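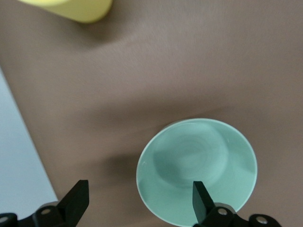

Akash Tomar thinks the policy has learned where the rim usually is and has stopped looking, and he wrote as much in the margin of my last entry, in ink.

July 2022. Saturday, so I have the bench to myself and can check whether he's right.

Setup for Ditero: green bowl, yellow distractor at the far side, wrist view only. Training set is the 2,298 demos from Pudholm, minus the 34 where the bowl ended up upside down. Start pose shifted sideways so one finger comes in over the well and the other over bare table. The old weights close early from here and pinch air with great confidence.

Changed one thing: random crop shift during training, same shift held for the whole episode. Skirov's version reshuffles it every step, and I suspect that just teaches the arm to dither.

Run 318, first 7 tries: five rim grasps, one nudge, one long hover over the well until timeout. The hover worries me more than the nudge — loss looked lovely the whole time, as it does.

Akash would say five of seven is noise. Fine, it's noise in my favor.

To do: same start pose with the yellow thing removed. Repeat with the old weights, same seed. Ask Stoyanova for the December calibration file before blaming the camera again.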